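How to Clean Scuff Marks Off a Painted Wall Behind a Table

Posted 15/07/2020 by Tharun Reddy
Filed under: Walls and Paint

Any table that stands against a painted wall will mark it sooner or later. The back edge rubs, things get pushed up against the paint, and whoever plugs in a charger leaves fingerprints near the outlets. Most of this comes off with soap and water. Some of it doesn't, and that part needs a little filler and paint.

The steps below are for indoor latex paint in a flat, eggshell or satin finish. If your house is old enough that there may be lead paint under the top coat, get it tested before you sand anything.

What you need

Two soft white cloths (colored ones can leave dye behind)
A bucket of warm water
Mild dish soap
Baking soda
A melamine sponge
Lightweight spackle and a small putty knife
Fine sanding sponge
Leftover wall paint and a small foam roller

Step 1: Clear the back of the table

Pull the table out if you can. If it's too heavy or it's fixed in place, move everything on it forward and lay an old towel along the back edge. Drips run down the wall and collect in that gap. On a black tabletop the dried soap shows up as a gray haze, so wipe it as you go.

Step 2: Dust first

Run a dry cloth over the wall from top to bottom. Skipping this turns the dust into gray streaks as soon as water hits it, and a pale color shows every one of them.

Step 3: Stay dry around the outlets

Turn off the breaker for that circuit before you clean anywhere near the sockets. Wipe the plates with a cloth that is barely damp, and never spray at them. I stop the wet cleaning a hand's width away on all sides and finish that part with a wrung-out cloth.

Step 4: Wash the smudges

Put a small squirt of dish soap in the bucket. Wring the cloth well and wipe in light, overlapping strokes. Wash the whole smudged band, end to end. If you clean only the darkest spot you get a bright patch in the middle of a dull wall, and then you have to do the rest anyway. Follow with the second cloth and plain water, and let the wall dry before you judge it. Damp paint looks darker than it is.

Step 5: Work on the scuffs

Long horizontal scuffs usually come from furniture or boxes, and often they are material left on top of the paint. Mix baking soda with a little water to make a thin paste, dab it on, rub gently with one finger behind the cloth, and rinse.

For what's left, use the melamine sponge. Wet it, squeeze it out, and go lightly. It is a fine abrasive - it will leave a shiny spot on flat paint if you lean on it. Try it low down near the baseboard first. Short dark lines right above the table edge tend to need this step.

Step 6: Fill the chips

A white speck in a painted wall may be a dried splash or a chip. Run a fingernail over it. If it comes away, you're done. If you feel a small hollow, press in a bit of spackle, scrape it level, let it dry for the time on the tub, and sand lightly. Scratches deep enough to catch a nail get the same treatment.

Step 7: Touch up

Stir the old paint well and put on a thin coat with the foam roller, feathering the edges. A brush leaves a texture that shows in side light. Paint that has been on the wall for years has faded some, so let a test dab dry before going further. If it doesn't match, the neatest fix is to paint that wall corner to corner.

Keeping it clean

Leave a small gap between the table and the wall, or stick felt pads on the back edge. Clear bumpers work too, though they can pull paint off when you remove them. I go over the wall behind my own work table every August, and between times I wipe off new marks when I see them - fresh ones take much less rubbing.
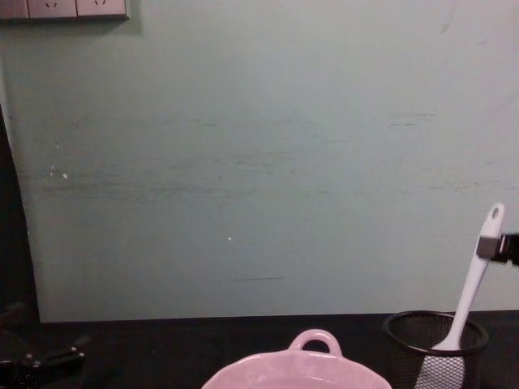

If the marks keep coming back in the same place, look at what gets pushed up against the wall at that height. A strip of clear acrylic sheet fixed just above the table edge will take the wear, and it wipes down with the same soapy water. Let fresh touch-up paint cure for a couple of weeks before you put one up.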